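Filed under: Home & Habits | Members' Newsletter

Going to bed at the same time every night (a progress report)

I said in January that I'd try to keep a proper bedtime for a whole season, and a fair few of you wrote in to say you'd have a go too, so I owe you an update.

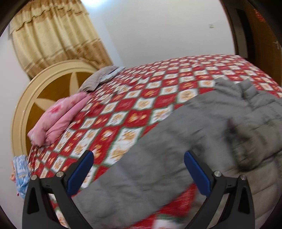
The rule I set was lights out at half past ten, phone in the kitchen, no exceptions except family birthdays. I broke it on the second night. There was a programme on about canal boats and I don't even like canal boats! After that I did much better, and by the end of the first month I was yawning at ten like a toddler.

The phone was the hard bit. I'd been using it as my alarm for years, so I had to go and find a real clock, and the one I bought from the market ticked so loudly I ended up putting it in a drawer with a jumper on top. Shirin Ahmadpour very kindly passed on her old one, a Miltlow with a green face, and it makes no noise at all until seven, when it makes a great deal. I've grown fond of it.

Several of you asked about reading. I do read, yes, but only paper, and only things I've read before. A new book is fatal. I picked up a detective story in February thinking I'd do one chapter and I was still there at ten to two, furious with the vicar (he did it, sorry). Old favourites are much safer, and so are seed catalogues. Banafsheh Azimi swears by cookery books and says she has never once got past the soups.

Now, tea. I had always thought of a cup at nine as part of winding down, and I was quite cross when Shahab Kiani suggested I move it to the afternoon. He was right, though, and I've told him so. I have hot milk these days, or nothing, and I'm not up and down the landing half the night.

What hasn't worked: lavender anything (it makes me sneeze), counting backwards from 800 (I got to 434 and was wide awake and rather proud of myself), and the breathing exercise from the Wuvlow leaflet, where you hold it for longer than I can manage. If you've had luck with that one do tell me what I'm doing wrong.

What has worked is getting up at the same time, even after a bad night. I resisted this for ages. It seemed so mean, dragging myself out at seven when I'd hardly dropped off. But the next night I'd go out like a light, and after 3 weeks or so of being strict the bad nights got further apart. I still allow myself a doze in the chair after lunch, twenty minutes with the radio on, and I won't be giving that up for anybody.

Amirhossein Sadeghi works nights and wrote to ask how any of this is meant to help him. Fair point! I don't know enough to say, so if there are other shift workers reading, please send in how you manage and I'll put the best replies in next time. Thick curtains have come up twice already. Keep letters short if you can, a side of paper is plenty, and put your name on the back.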